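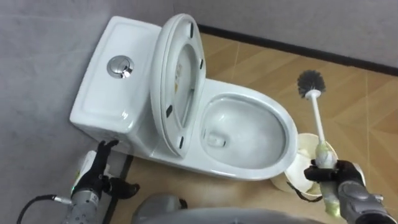

Zweigeteilte Spültaste, Deckel oben.

Seit drei Wochen streite ich mit meinem Nachbarn Ashwin Lobo über die Videoüberwachung am Busbahnhof, und ich verliere. Das ist mir unangenehm, denn ich hatte mich für den Belesenen von uns beiden gehalten. Ich habe ein Regal zu dem Thema. Ashwin hat ein Fahrrad, das ihm am Busbahnhof gestohlen wurde.

Zur Sache: Der Stadtrat will 78 Kameras aufhängen lassen, verteilt auf den Busbahnhof, die Unterführung und den Platz vor der alten Post. Die Bilder sollen 60 Tage aufbewahrt werden. Liefern soll das Ganze die Firma Clindar, deren Broschüre im Rathaus ausliegt und in der auffallend viele Familien mit Luftballons über auffallend saubere Plätze gehen. Von Kameras ist auf den Fotos keine Spur. Das ist vermutlich der Punkt.

Ich bin dagegen. Ich bin schon so lange dagegen, dass ich gar nicht mehr nachsehen muss, warum. Als ich Ashwin im Treppenhaus davon erzählte, mit der leichten Vorfreude eines Menschen, der gleich Zustimmung ernten wird, stellte er seine Einkäufe ab und sagte: »Und was genau wollen die bei dir sehen?« Ich sagte etwas von Prinzip. Er sagte, sein Fahrrad sei auch ein Prinzip gewesen, und zwar eines mit Nabenschaltung.

Nun kenne ich den Einwand mit dem »Ich habe doch nichts zu verbergen« in allen Ausführungen und habe auf jede eine Antwort. Mein Problem war, dass Ashwin ihn gar nicht gebracht hat. Er findet durchaus, dass er etwas zu verbergen hat. Er findet nur, dass er es nicht am Busbahnhof tut. Zu Hause macht er die Tür zu, auf dem Klo schließt er sogar ab, obwohl er allein wohnt, und damit sei sein Bedarf an Privatsphäre im Wesentlichen gedeckt. Auf dem Bahnsteig hingegen sähen ihn ohnehin alle, darunter Leute, die er weniger gern habe als eine Kamera.

Ich habe zwei Tage gebraucht, bis mir darauf etwas einfiel. Die Leute auf dem Bahnsteig vergessen ihn eben wieder, wahrscheinlich noch bevor der Bus kommt. Sie können nicht im Februar nachschlagen, mit wem er im Dezember dort gestanden hat. Ich fand das ausgesprochen gut und klingelte bei ihm. Er war nicht da. Auf dem Rückweg zu meiner Wohnung war es schon etwas weniger gut.

Man muss dazu sagen, dass ich als Verteidiger der Anonymität nicht die ideale Besetzung bin. Mein Telefon weiß, wie ich schlafe. Im Supermarkt halte ich eine Karte hin, damit der Joghurt billiger wird, und verrate dafür einem Konzern seit Jahren lückenlos, was ich esse und wann ich damit aufhören wollte. Diesen Text hier veröffentliche ich unter meinem Namen und hoffe sogar, dass ihn jemand liest. Ashwin besitzt keine einzige Kundenkarte. Er zahlt bar, aus Bequemlichkeit, wie er sagt, und lebt damit in einer Weise unbeobachtet, für die ich mehrere Bücher gelesen habe.

Dann kam die Bürgerversammlung. Sie begann um 19 Uhr in der Aula der Gesamtschule, und auf der Anwesenheitsliste standen am Ende 176 Namen, mit Anschrift, in Druckbuchstaben, für jeden lesbar, der nach einem kam. Ich habe mich eingetragen, ohne zu zögern. Erst auf meinem Stuhl fiel mir auf, dass ich gerade zu einer Veranstaltung gegen Datensammelei meine vollständige Adresse hinterlassen hatte, direkt unter der von Herrn Dimaculangan.

Reynaldo Dimaculangan betreibt den Imbiss neben der Unterführung und war der Einzige an diesem Abend, dem ich gern länger zugehört hätte. Er hat seit Jahren eine eigene Kamera über der Theke. Zweimal wurde bei ihm eingebrochen, beide Male hat sie alles aufgezeichnet, beide Male sah man darauf sehr deutlich eine Kapuze. Er sei trotzdem für die neuen Kameras, sagte er, aber er wolle wissen, wer draufschaut. Er wolle einen Namen. Bei seiner eigenen wisse er den, das sei er.

Den Namen konnte ihm das Podium nicht geben. Es gab eine »zuständige Stelle«, es gab ein »Berechtigungskonzept«, und es gab einen Herrn von Clindar, der erklärte, das System sei lernfähig. Was es lernen solle, wollte eine Frau hinter mir wissen. Verhaltensmuster, sagte der Herr. Welche denn? Auffällige. Danach wurde es laut, und der Moderator bat um Sachlichkeit, was in Aulen noch nie geholfen hat.

Auf dem Heimweg ging ich neben Ashwin her, durch die Unterführung, in der von vier Lampen eine brannte. Er war still, dann sagte er, die Lampen hätten sie ja schon mal reparieren können. Ich stimmte ihm so schnell zu, dass er misstrauisch wurde. Für die Kameras ist er immer noch. Aber er hat sich am nächsten Morgen hingesetzt und der Stadt einen Brief geschrieben, in dem er nach dem Berechtigungskonzept fragt und nach den Lampen, in dieser Reihenfolge, und er hat ihn mir zum Korrekturlesen unter der Tür durchgeschoben. Es war ein Komma zu viel drin. Ich habe es stehen lassen.

Der Rat stimmt im nächsten Monat ab. Ich werde hingehen und mich, falls eine Liste ausliegt, wieder eintragen, diesmal eventuell etwas unleserlicher. Ashwin hat inzwischen ein neues Fahrrad, gebraucht, und nimmt es abends mit in den Flur, wo ich jeden Morgen mit dem Schienbein feststelle, dass es noch da ist.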